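Atance Kitchen and Bath Linen Listings

A cleaned set of 2000 secondhand and retail listings for household linens, with the wording people use to describe them.

Maintained by Ingrid Haddad and Ignacio Begay
Last updated: Aug 14, 2019

Summary

Atance is a text data set. Each row is one listing: a title, a free-text description, a price, and a set of labels we added by hand. The listings cover dish towels, bath towels, hand towels, tablecloths, napkins, and bed sheets. We built it because we wanted to study how sellers name patterns and fabrics, and the data sets we could find lumped all of this under "home."

The text came from three sources. Hivirano is a resale board. Mercado is a small linen shop that gave us its back catalog. Jundavik is a mail-order seller that closed its online store in December and let us keep the product pages. All three agreed in writing to the use of their text.

Files

listings.csv – the main file, one listing per row
labels.csv – hand labels, joined to the main file on listing_id
terms.txt – the list of pattern and fabric words we searched for
dropped.csv – 247 listings removed during cleaning, with the reason for each

Columns in listings.csv

listing_id – a whole number, stable between versions
source – hivirano, mercado, or jundavik
title – as written by the seller, spelling left alone
body – as written, with line breaks changed to spaces
price – a number, no currency sign
sold – yes, no, or blank if the source did not say

Columns in labels.csv

listing_id – matches the main file
item_type – one of 15 types, such as bath_towel or napkin
pattern – solid, striped, checked, printed, mixed, or unknown
texture – looped, flat, waffle, mixed, or unknown
labeler – IH or IB

How the labels were made

Each of us labeled half of the listings from the text alone. After that we swapped 50 listings and labeled them again without looking at the first set. Item type was nearly always the same. Pattern was close. Texture was the weak one, and we rewrote the texture rules twice before doing the second half.

The rule we ended up with is to label what the words say. If a title reads "bath towel, gray" and nothing else, texture is unknown, even though most bath towels have loops. Early versions of the labels broke this rule in a lot of places. Those rows have been fixed.

Price is not cleaned beyond removing signs and commas. Hivirano sellers sometimes put the price of a whole lot in the field and sometimes the price per piece. We did not try to sort this out. Do not average the price column without reading the bodies first.

Known problems

Set sizes are hard to recover. "Set of 4" may mean four matching napkins or a mixed bundle.

Color names from Jundavik are catalog names and often do not tell you the color. There is a short lookup in terms.txt, written by Ignacio, but it is not complete.

The Mercado text is older and much shorter than the rest. Many rows have an empty body.

A listing that was posted again under a new title will show up twice. We removed exact copies only.

Notes on pattern and texture

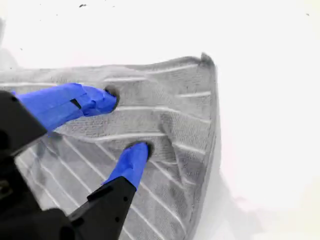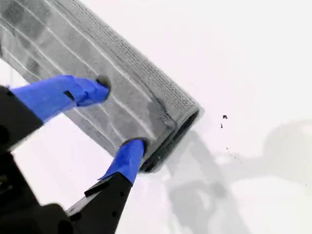 Sellers use "striped" for two different things, and the labels treat them as one. Some mean broad blocks of color that cover the whole piece. Others mean narrow lines on a plain ground, like the thin white ones on the gray towel in both photos. If you need to tell these apart, search the body for "pinstripe," "thin," "narrow," and "wide," which catches many of them. Texture has a similar problem, because one towel can carry more than one. The second photo has a border band with a fine grid or waffle-like weave next to the plush part, and a listing that mentions both gets the label mixed. A listing that only says "soft" gets unknown.

Using the data

The text may be used for research and teaching. Please do not post the Hivirano rows on their own, since the board asked us to keep them as part of the full set. Seller names and phone numbers have been taken out of the body column. If you find one we missed, write to Ingrid with the listing_id and it will be removed in the next version.

Changes in this version

Fixed the texture labels described above
Added the sold column
Moved bath mats out of bath_towel and into their own type
Corrected the join between labels.csv and the Mercado rows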